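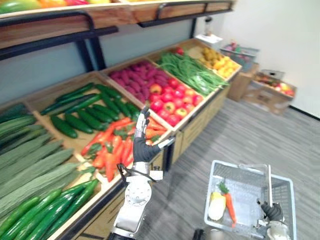
Dezember, kurz nach 4, Werkstattbuch

So, Gurken. Nach dem ganzen Kohl im Herbst wollte ich endlich wissen, ob man Salzgurken auch im Winter ordentlich hinbekommt, mit Ware aus dem Laden und ohne frischen Dill (der getrocknete riecht nach Heuboden, aber gut). Gisela Grube meint, das wird matschig, weil die Schalen um diese Zeit nichts taugen. Mal sehen!

Angesetzt habe ich zwei Gläser. Glas Rusow: 61 g Salz auf 1,782 kg Wasser, also knapp 3,5 Prozent, dazu Knoblauch, Senfkörner, zwei Lorbeerblätter. Glas Enthorpe genauso, aber zusätzlich mit Schwarztee, wegen der Gerbstoffe. Die Namen stammen noch vom Etikettenbogen vom letzten Jahr, ich hatte keine Lust, neue zu drucken. Gurken vorher in kaltes Wasser gelegt, Blütenenden weg, in dicke Stücke geschnitten, weil die langen Dinger im Ganzen nicht ins Glas passen. Ob das Schneiden ein Fehler war? Vermutlich werden die Schnittflächen zuerst weich.

Waage hat wieder gesponnen, beim ersten Mal zeigte sie 200 g Salz an, das kann nicht sein. Batterie raus, Batterie rein, danach ging es. Bitte trotzdem vor jedem Ansatz mit dem Prüfgewicht kontrollieren, das liegt in der Schublade unter dem Wasserbad.

Beschwert mit den kleinen Glasscheiben, alles unter der Lake. Deckel nur aufgelegt, Schale drunter (ich sage nur: Rote Bete im Oktober, der Fleck ist immer noch im Regalboden). Raumtemperatur 19 Grad, Start-pH in beiden Gläsern gemessen, Streifen kleben hinten im Heft.

Morgen früh wieder reinschauen, dann täglich pH und eine Nase voll. Wer vor mir da ist, bitte Schaum abschöpfen und kurz notieren, aber nicht umrühren! Gisela bringt noch Meerrettich mit, den probiere ich dann in einem dritten Glas.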